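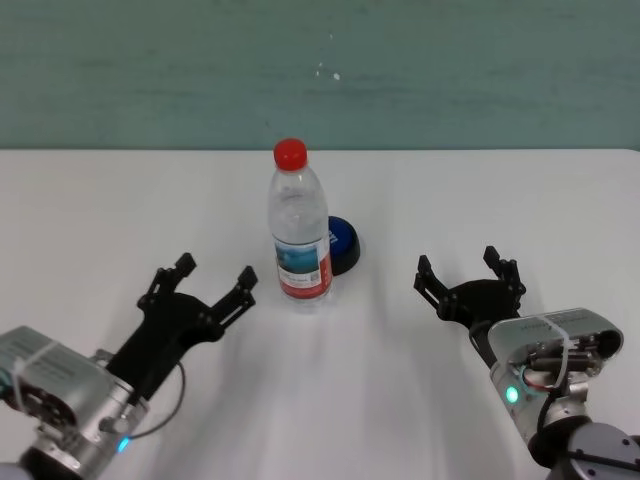 Clistness bottlers get new label rules for half-liter water

7/28/25
By Pichit Chaiyaporn

Kellbridge, the packaging group that sets supply terms for bottlers in the Clistness district, has revised its label specification for clear plastic water bottles. The new text takes effect in December. It covers still water sold in single bottles with screw caps. Multipacks, glass and sparkling water stay under the old terms.

The main change concerns where the printed band sits. Under the old terms a label could be placed anywhere between the shoulder and the base. The revised text fixes it to the lower half of the body and requires that the bottom of the bottle be left bare. Grip ribs may no longer be covered. Kellbridge gives two grounds: labels placed high wrinkle when the bottle is squeezed, and buyers want to see the water level without turning the bottle around.

Type size is the second item. Source, volume and storage text must be printed on a plain panel of one light color, with no picture behind it. Square codes must be on the same face as that text. Bottlers asked for an exemption for seasonal designs and did not get one.

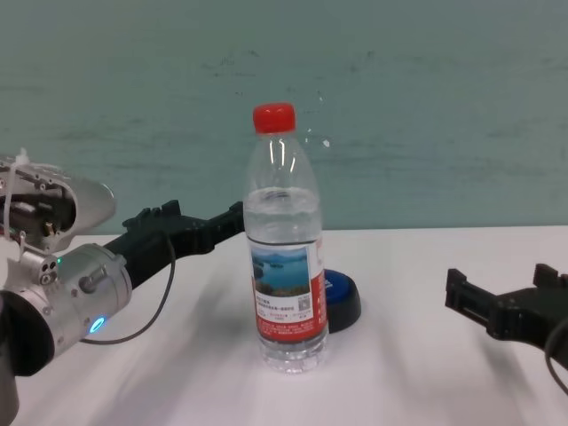
Phromma, the largest of the local bottlers, expects little change to its artwork. Its position is that small type on a white panel is already common practice in the trade, and that the cost lies in moving the band and resetting the applicators. A design with a small landscape photo, such as blue water and green islands, is still allowed under the revised text as long as the fine print stays clear of it, and a code at the lower right of the white area is acceptable as well. Colored bands may run around the side and along the bottom edge. Print on the colored part must be white or a shade that reads clearly against it.

Caps are dealt with in a short annex. Any solid color is permitted, red included, provided the same color is used across one product line. Tethered caps are optional. The annex also sets a torque range for opening, to be checked on 32 bottles from each production run. If more than six fall outside the range, the run is held and a second sample is drawn.

Label stock for the district is printed by Clastico. The firm will supply trial rolls of 2,000 labels at cost until the new terms take effect. Smaller bottlers can order test sheets of 250. Orders placed under the old specification will be filled, but the stock cannot be used on bottles filled after the changeover.

Bottlers have been asked to send a finished sample, filled and capped, with each new design. Flat proofs alone will not be accepted.

Contact the news desk | Copyright 2025 | Back to top

This site uses cookies to remember your settings. Accept | Manage choices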